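Ticket: Beschaffungsplanung Simulationsarbeitsplätze und Greifer, Haushalt ab September
Status: gelöst, wartet auf Freigabe
Priorität: mittel
Erstellt von: Honeylyn Dagdag
Bereich: Labor Handhabung / Einkauf
Betroffene Systeme: Simulationsumgebung Odalier, Lizenzserver, Renderrechner Cakham

Beschreibung

Hallo zusammen,

ich plane gerade die Anschaffungen für die neue Tischgruppe und komme an einer Stelle nicht weiter. Beantragt werden sollen 3 Arbeitsplätze für die Simulation und ein zweiter Greifersatz für den echten Roboter. Bevor wir Geld für Hardware ausgeben, wollen wir alles in Odalier durchspielen, und das macht ehrlich gesagt einen Riesenspaß! Die Umgebung läuft so viel besser als unsere alte, ich hätte das schon letztes Jahr haben wollen.

Mein Problem: Der Kostenrechner im Beschaffungsportal schlägt mir für dieselbe Aufgabe eine völlig andere Rechnerklasse vor, je nachdem, ob ich die Handkamera mit angebe oder nicht. Ohne Handkamera reicht die kleine Grafikkarte, mit Handkamera springt der Vorschlag gleich auf das größte Modell. Der Preis pro Platz verdoppelt sich fast. So kann ich den Antrag nicht einreichen, der Einkauf fragt sofort nach.

Unser Testfall ist der Haushaltstisch mit zwei Armen. Auf der Platte liegen und stehen unter anderem Teller, Buch, Flasche, Dose und Tasse. Bewusst gemischt, damit wir flache, runde und schmale Sachen in einem Durchlauf haben und beim Greiferkauf wissen, welche Öffnungsweite wir brauchen.
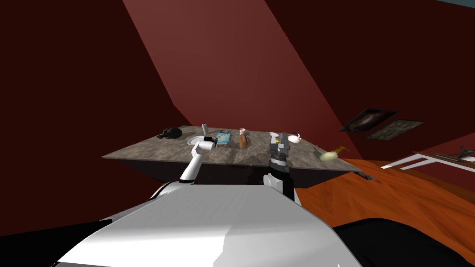 Gerechnet habe ich bisher auf Cakham, also auf der Maschine, die wir uns mit der Nachbargruppe teilen. Ein Stapel hat 20 Durchläufe. Mit der Übersichtskamera allein ist der Stapel fertig, wenn ich aus der Mittagspause komme. Mit Handkamera muss ich ihn über Nacht laufen lassen, und wenn die Nachbarn auch etwas gestartet haben, ist er morgens noch nicht durch.

Was ich brauche:
- eine belastbare Aussage, welche Grafikkarte pro Platz nötig ist
- eine Einschätzung, ob die Lizenzen pro Platz oder pro laufendem Prozess zählen
- falls möglich einen Hinweis, ob der Greifersatz von Drondex in Odalier schon als Modell vorliegt oder ob wir den Aufwand dafür einplanen müssen

Danke schon mal! Ich bin wirklich gespannt auf die neue Ausstattung.
Honeylyn

Verlauf

Support, 9:40 Uhr
Ticket angenommen. Bitte einmal die Konfigurationsdatei des Testfalls und das Protokoll eines langsamen Durchlaufs anhängen. Welche Schattenstufe ist eingestellt?

Honeylyn Dagdag, 10:05 Uhr
Beides hängt dran. Schatten stehen auf der Voreinstellung, da habe ich nie etwas geändert. Muss ich gestehen: Ich wusste gar nicht, dass man die pro Kamera setzen kann. Das ist ja großartig!

Support, 11:30 Uhr
Im Protokoll fällt Folgendes auf. Die Handkamera wird mit derselben Auflösung gerendert wie die Übersicht, und zwar in jedem Rechenschritt der Physik, auch wenn das Bild gar nicht abgerufen wird. Der Kostenrechner übernimmt diese Werte ungeprüft und rechnet sie auf den Dauerbetrieb hoch. Daher der Sprung auf die größte Karte.

Vorschlag zum Testen:
1. In der Kamerakonfiguration die Bildrate der Handkamera vom Physiktakt entkoppeln.
2. Auflösung der Handkamera auf die Größe setzen, die euer Auswerteprogramm auch verwendet.
3. Schattenstufe der Handkamera vorerst lassen, damit nur eine Sache auf einmal geändert wird.
4. Denselben Stapel noch einmal starten, möglichst wenn Cakham sonst frei ist.

Honeylyn Dagdag, 14:15 Uhr
Schritt 1 und 2 sind gemacht, Stapel läuft. Die Nachbargruppe war so nett und hat ihren Lauf auf den Abend geschoben.

Noch etwas zum Greifer, weil es in denselben Antrag gehört: Interessant ist für uns die Annäherung an kleine Teile, die dicht an etwas Großem liegen, bei uns ist das ein kleiner unregelmäßiger Klotz direkt neben dem Buch. Für solche Fälle brauchen wir schlanke Finger und ein brauchbares Nahbild. Wenn ich die Auflösung zu weit herunterdrehe, sind schmale Kanten weg, und dann kann ich mir die Handkamera im Budget gleich sparen.

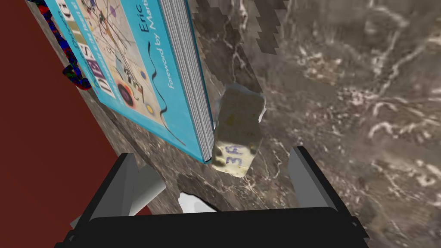 Deshalb habe ich die Auflösung nur auf die mittlere Stufe gesetzt und die kleinste ausgelassen. Falls das für die Rechnung zu viel ist, sagt bitte Bescheid, dann teste ich die andere auch noch.

Support, 15:50 Uhr
Mittlere Stufe ist in Ordnung, die kleinste muss nicht getestet werden.

Zu den Lizenzen: Odalier zählt in eurem Vertrag pro laufendem Prozess. Wer die Übersicht und die Auswertung getrennt startet, belegt also zwei. Für die geplanten Plätze empfehlen wir 9 Prozesse, dann kann jeder Platz simulieren, auswerten und nebenbei eine Szene bearbeiten. Weniger geht auch, führt aber erfahrungsgemäß zu Wartezeiten am Nachmittag.

Zum Greifer: Für den Satz von Drondex liegt noch kein fertiges Modell vor. Nyberg bietet die Modellierung als Dienstleistung an und hat auf Anfrage 3 Wochen Lieferzeit genannt. Bitte als eigene Position in den Antrag aufnehmen, sonst landet der Betrag unter Hardware und wird falsch abgeschrieben.

Honeylyn Dagdag, 16:35 Uhr
Der Stapel ist durch, noch am selben Nachmittag und mit Handkamera! Ich habe zweimal nachgesehen, ob er vielleicht abgebrochen ist, aber im Protokoll stehen alle Durchläufe mit beiden Kameras. Der Kostenrechner schlägt mit den neuen Werten die mittlere Karte vor. Damit bleibt im Budget genug übrig, um die Modellierung bei Nyberg zu bezahlen, und vielleicht noch für einen ordentlichen zweiten Bildschirm pro Platz (das wünschen sich hier alle seit Ewigkeiten).

Das mit den Prozessen hätte ich glatt übersehen, ich hatte eine Lizenz pro Person eingetragen. Ist korrigiert.

Support, 16:50 Uhr
Freut uns. Bitte das Protokoll des schnellen Stapels dem Antrag beilegen, der Einkauf vergleicht die Kartenklasse inzwischen mit gemessenen Zeiten. Für den Kostenrechner ist ein eigener Fehler angelegt: Er soll warnen, wenn eine Kamera im Physiktakt rendert.

Offene Punkte
- Angebot Nyberg schriftlich anfordern (Honeylyn)
- Vertragsänderung Odalier vorbereiten (Support)
- Schattenstufe der Handkamera testen, ohne Einfluss auf den Antrag (Honeylyn, bei Gelegenheit)
- Freigabe durch die Laborleitung bis Freitag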